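La caja que viaja en autobús

Un programa de préstamo lleva objetos antiguos a las aulas y deja que los alumnos los toquen

A las nueve menos diez de la mañana, la caja gris ya está sobre la mesa del profesor y los alumnos de segundo de bachillerato todavía hablan de otra cosa. Es una caja de plástico duro, con dos cierres y una etiqueta donde pone Leletton. Dentro hay una lucerna romana de barro, tres pesas de telar, un fragmento de ánfora con la huella de un dedo y una moneda tan gastada que el emperador parece una patata.

Leletton es el nombre de un programa de préstamo que nació en la Fundación Chraibi, dueña de una colección arqueológica de tamaño modesto que durante décadas vivió en los armarios de un sótano. La mayor parte de esas piezas no tiene valor para una vitrina. Están rotas, o son muy comunes, o perdieron el dato del lugar donde fueron encontradas. Para un museo son un problema de espacio. Para una clase de latín son otra cosa, y de esa diferencia vive el programa.

Yo asistí a cuatro sesiones en un instituto público, como invitada y sentada al fondo. Soy profesora de lenguas clásicas, aprendí el español de adulta, y confieso que llegué con dudas. Había visto demasiadas actividades en las que el objeto sirve solamente para la foto y después se vuelve al libro de texto como si nada.

La primera sesión fue un poco caótica. Los alumnos se ponen guantes de nitrilo, que siempre son demasiado grandes o demasiado pequeños, y deben describir la pieza por escrito antes de saber qué es. Un chico escribió que la lucerna era "una tetera para alguien con poca sed". El profesor leyó la frase en voz alta y preguntó por qué una tetera. Por el pico, contestó el chico. Y entonces se habló del pico, de la mecha, del aceite, del olor que tendría una habitación con 12 lámparas como aquella encendidas toda la tarde. Solo al final llegó el texto, un párrafo de Plinio sobre el aceite, que en otras circunstancias habría provocado bostezos.

El préstamo dura 8 semanas. El centro firma una hoja, paga el transporte y recibe un cuaderno con propuestas que cada docente usa a su manera. Desde que empezó, Leletton ha prestado unas 300 piezas. Se han roto dos, y una de ellas ya estaba pegada.

No a todo el mundo le gusta la idea. En la revista Kasier, que leen sobre todo conservadores y restauradores, apareció en agosto un artículo bastante duro contra estas cajas viajeras. Sostenía que enseñar a los adolescentes a coger una pieza antigua es enseñarles que se puede coger, y que una buena réplica cumple la misma función sin riesgo. El argumento me parece serio. La fundación respondió que también presta réplicas, fabricadas por el taller Tradier, y que los profesores pueden elegir. Casi todos piden las originales.

¿Por qué? He preguntado a varios y las respuestas no son muy científicas. Dicen que el silencio es distinto. Yo misma lo noté en la tercera sesión, cuando la clase recibió primero las réplicas de Tradier, muy buenas, y después las pesas verdaderas. Con las réplicas los alumnos charlaban. Con las pesas bajaron la voz sin que se lo pidiera ningún adulto – no sabría explicar mejor lo que pasó allí.

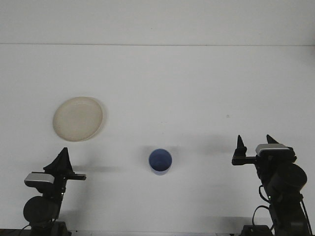 El ejercicio que más me interesó no usa, sin embargo, nada antiguo. En la última sesión cada grupo elige objetos de hoy y escribe la ficha que redactaría un arqueólogo dentro de mil años, sin utilizar el nombre de la cosa ni suponer para qué servía. Es mucho más difícil de lo que parece. Un plato redondo de color crema, poco profundo y con el borde levantado, puede convertirse en una bandeja de ofrendas si quien lo encuentra tiene ganas de encontrar un templo. Un vaso cilíndrico, pequeño y azul puede pasar por una medida de grano. Una alumna defendió que la vajilla sin decoración indicaba una sociedad pobre, y otra le contestó que su abuela guardaba los platos con flores para no usarlos nunca. Discutieron hasta el timbre.

De esa discusión salieron las mejores páginas del curso. El profesor había pedido 100 palabras por ficha y recibió bastantes más, algunas con notas al pie y una con bibliografía falsa en latín, llena de errores en los ablativos pero muy simpática.

La caja debe volver a la fundación antes de los exámenes. Viaja en el autobús de línea, en el maletero, con un cartón que dice frágil por los cuatro lados, y el mes próximo irá a un instituto de la costa donde el griego tiene solo cinco alumnos matriculados. El profesor ya ha solicitado la del curso que viene. Ha pedido otra vez la lucerna y, si es posible, una moneda con la cara un poco más entera.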